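장난감 주방

장난감 주방은 어린이가 요리와 식사 준비를 흉내 내며 놀 수 있도록 만든 축소형 주방 가구와 그에 딸린 도구를 말한다. 놀이 주방, 주방놀이 세트, 소꿉 주방이라고도 부른다. 보통 조리대, 개수대, 화구가 그려지거나 붙어 있는 조리면, 오븐 문 등으로 이루어지며 냄비, 접시, 모형 음식 같은 소품과 함께 쓰인다. 가정뿐 아니라 유치원, 어린이집, 도서관의 어린이실, 병원 대기실에도 놓인다.

목차
1 명칭
2 역사
3 구조와 재료
4 소품
5 놀이에서의 의미
6 교육 시설에서의 사용
7 안전
8 관리와 수리
9 수집
10 같이 보기

명칭

한국어의 소꿉놀이는 원래 살림살이 전체를 흉내 내는 놀이를 가리키며, 주방은 그 일부에 지나지 않는다. 풀을 찧어 반찬으로 삼고 조개껍데기나 깨진 사기 조각을 그릇으로 쓰는 놀이도 소꿉놀이에 들어간다. 이에 비하여 장난감 주방이라는 말은 가구의 형태를 갖춘 완구를 가리킬 때 주로 쓴다. 상자에 담긴 작은 그릇만을 파는 경우에는 소꿉 세트라고 하여 구별하는 일이 많지만 판매점마다 분류가 다르다.

영어에서는 play kitchen 또는 toy kitchen이라고 한다. 독일어의 Puppenküche는 인형의 크기에 맞춘 작은 주방을 뜻하므로, 어린이가 앞에 서서 노는 오늘날의 장난감 주방과는 크기와 용도가 다르다. 다만 두 가지를 같은 항목에서 다루는 문헌도 있다.

역사

작은 크기의 조리 도구는 여러 지역에서 오래전부터 만들어졌다. 그중 무엇이 어린이의 놀잇감이었고 무엇이 의례용 물건이었는지는 구별하기 어려운 경우가 많다. 유럽에서는 근세에 인형의 집이 유행하면서 주방만을 따로 떼어 만든 상자형 모형이 나타났다. 앞면이 트인 상자 안에 화덕과 선반을 두고 벽에 금속 그릇을 걸어 놓은 형태가 대표적이다. 이러한 모형은 값이 비쌌으며, 어른의 장식품으로 쓰이기도 하고 딸에게 살림을 가르치는 도구로 쓰이기도 하였다.

19세기에는 양철판을 찍어 내는 기술이 퍼지면서 장난감 화덕의 값이 내려갔다. 알코올 등을 써서 실제로 불을 피울 수 있는 제품도 있었다. 이후 전기로 열을 내는 제품이 나왔으나, 열을 내지 않고 모양만 갖춘 제품이 점차 널리 쓰이게 되었다.

플라스틱 성형이 보급된 20세기 후반에는 어린이가 서서 사용하는 크기의 장난감 주방이 흔해졌다. 초기의 제품은 원색이 많았고 개수대와 화구가 한 덩어리로 성형되어 있었다. 그 뒤 가정용 가구의 색과 비슷한 흰색, 회색, 나무색의 제품이 늘었다. 거실에 두어도 어색하지 않기를 바라는 부모의 취향이 반영된 것으로 설명된다.

완구사 연구자 헤이스 카위퍼르스(Gijs Kuipers)는 장난감 주방의 변화가 실제 주방의 변화보다 늦게 나타난다고 보았다. 그에 따르면 많은 가정에서 평평한 조리면이 쓰이게 된 뒤에도 장난감에는 한동안 불꽃 모양의 화구와 크게 튀어나온 손잡이가 남아 있었다. 어린이가 쉽게 알아볼 수 있는 모양이 실제와 같은 모양보다 중요하게 여겨졌기 때문이라고 한다. 이 견해에 대해서는 조사한 제품이 일부 지역에 치우쳤다는 비판이 있다.

구조와 재료

장난감 주방은 크게 일체형과 조립형으로 나뉜다. 일체형은 주로 플라스틱으로 만들며 가볍고 물로 닦기 쉽다. 조립형은 판재를 나사로 연결하는 방식이 많고, 다리의 길이나 상부 선반의 높이를 바꿀 수 있는 제품도 있다. 조리대의 높이는 대체로 40센티미터를 넘으며, 사용하는 어린이의 팔꿈치보다 조금 낮은 정도가 알맞다고 한다.

목재를 쓴 제품은 무게가 있어 잘 밀리지 않지만 젖은 상태로 오래 두면 모서리가 부풀 수 있다. 네덜란드의 소규모 제작사 헤이르츠(Geerts)와 닐레스던(Nillesden)은 부품을 따로 주문할 수 있는 조립형으로 알려져 있다. 헤이르츠의 초기 제품은 오븐 문에 경첩 대신 가죽끈을 달았는데, 끈이 늘어나 문이 비뚤어지는 일이 잦아 나중에 금속 경첩으로 바뀌었다. 닐레스던의 제품은 개수대를 들어내어 씻을 수 있다.

조리면은 인쇄, 스티커, 별도 부품의 세 가지 방법으로 표현된다. 인쇄 방식은 떨어질 부분이 없으나 긁힘이 남고, 스티커 방식은 가장자리부터 들뜨기 쉽다. 회전 손잡이를 별도 부품으로 단 경우에는 돌릴 때 딸깍거리는 소리를 내도록 하기도 한다. 건전지를 넣어 화구에 불이 들어오거나 물 끓는 소리가 나는 제품도 있으나, 소리를 끌 수 있는지는 제품에 따라 다르다.

소품

소품은 조리 도구, 식기, 모형 음식으로 나눌 수 있다. 조리 도구는 금속, 플라스틱, 나무 등으로 만든다. 금속 냄비는 실제 물건과 소리가 비슷하여 어린이가 좋아하는 경우가 많으며, 떨어졌을 때의 소음 때문에 플라스틱을 택하는 가정도 있다.

모형 음식은 나무나 천, 플라스틱으로 만든다. 두 쪽을 접착천으로 붙여 놓아 장난감 칼로 자를 수 있게 한 채소와 과일이 널리 팔린다. 반면 정해진 음식 모양이 없는 물건도 재료로 쓰인다. 나무 블록은 두부나 버터가 되고, 단추는 콩이 되며, 자른 털실은 국수가 된다.

놀이에서의 의미

어떤 물건을 다른 것으로 여기며 노는 행동을 상징놀이라고 한다. 상징놀이는 대체로 만 한 살이 지난 뒤 나타나기 시작하는데, 보통 18개월 무렵의 유아에게서 빈 숟가락으로 먹는 시늉을 하거나 인형에게 먹이는 모습을 볼 수 있다. 처음에는 실물과 닮은 물건이 필요하지만 나이가 들면서 닮지 않은 물건도 쓸 수 있게 된다. 어린이가 자라면 물건이 전혀 없이 손짓만으로 국을 떠 주기도 한다.

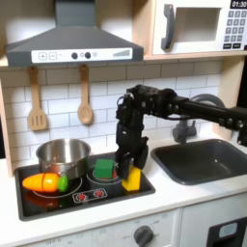

이 과정에서 장난감 주방은 놀이의 장소를 정해 주는 역할을 한다. 같은 블록이라도 바닥에 있으면 쌓기의 재료이고 조리대 위에 있으면 음식으로 불리는 일이 많다. 여러 어린이가 함께 놀 때에는 요리사, 손님, 부모와 같은 역할이 나뉘며, 누가 무엇을 맡을지를 두고 말이 오간다. 이러한 대화가 언어 발달에 도움이 된다는 주장이 있으나, 주방이라는 소재 자체의 효과인지 함께 노는 시간의 효과인지를 가려내기는 쉽지 않다.

성별에 따른 구분도 자주 논의된다. 과거의 상품 목록에서는 장난감 주방을 여자아이의 물건으로 소개하는 예가 많았다. 오늘날에는 특정한 성별을 나타내지 않는 색과 포장을 쓰는 제조사가 늘었지만 매장의 진열 방식에는 차이가 남아 있다.

교육 시설에서의 사용

유치원과 어린이집에서는 장난감 주방을 흔히 역할놀이 영역에 둔다. 벽을 등지게 놓고 낮은 식탁을 가까이 두는 배치가 일반적이다. 계절이나 주제에 따라 분식집, 빵집, 캠핑장 등으로 꾸밈을 바꾸기도 한다.

튄도프(Tundov)의 한 유아 시설에서는 매년 10월에 모형 음식을 모두 치우고 솔방울, 밤껍질, 마른 잎만으로 노는 기간을 둔다. 이 방식은 쥐른보드(Zurnwood)의 시설로도 전해졌으나, 그곳에서는 마른 잎이 부스러져 청소가 어렵다는 이유로 잎을 빼고 운영하였다.

안전

세 살 미만의 어린이가 사용하는 경우에는 입에 들어갈 수 있는 작은 소품을 피하여야 한다. 키가 큰 제품은 매달리거나 기어오를 때 넘어질 수 있으므로 벽에 고정한다. 건전지 덮개는 나사로 잠기는 것이 바람직하고, 특히 단추형 전지가 들어가는 제품은 덮개를 자주 확인하여야 한다. 경첩이 있는 문은 손가락이 끼지 않도록 틈이 충분하거나 천천히 닫히는 구조가 좋다.

실제 주방 안에 장난감 주방을 두는 가정도 있다. 이때에는 뜨거운 조리 기구와 떨어진 곳에 두어야 하며, 어린이가 진짜 화구와 장난감 화구를 혼동하지 않도록 나이에 맞게 설명할 필요가 있다.

관리와 수리

표면은 물을 꼭 짠 천으로 닦고 마른 천으로 다시 닦는다. 천으로 된 소품은 세탁망에 넣어 빤다. 나무 소품은 물에 담가 두지 않는다. 조립형 제품은 나사가 조금씩 풀리므로 가끔 조여 주는 것이 좋으나, 너무 세게 조이면 판재의 구멍이 헐거워질 수 있다. 구멍이 이미 헐거워진 경우에는 이쑤시개에 목공용 접착제를 묻혀 채운 뒤 다시 나사를 박는다.

중고로 거래되는 제품은 소품의 일부가 빠져 있는 경우가 많다. 수도꼭지와 손잡이는 특히 잃어버리기 쉬운 부품이다.

수집

양철 화덕과 상자형 주방 모형은 수집의 대상이 된다. 칠이 원래의 것인지, 그릇이 본체와 같은 시기의 것인지에 따라 평가가 달라진다. 후대에 그릇을 보충한 모형이 많아서 구성품 전체가 처음부터 함께 있었다고 확인되는 예는 드물다. 플라스틱 제품의 수집은 비교적 늦게 시작되었으며, 햇빛에 의한 변색이 보존상의 문제로 꼽힌다.

같이 보기

소꿉놀이
인형의 집
역할놀이
모형 음식
상징놀이

이 문서는 2019. 8. 27.에 마지막으로 편집되었다.

분류: 완구 | 놀이 | 유아 교육 | 축소 모형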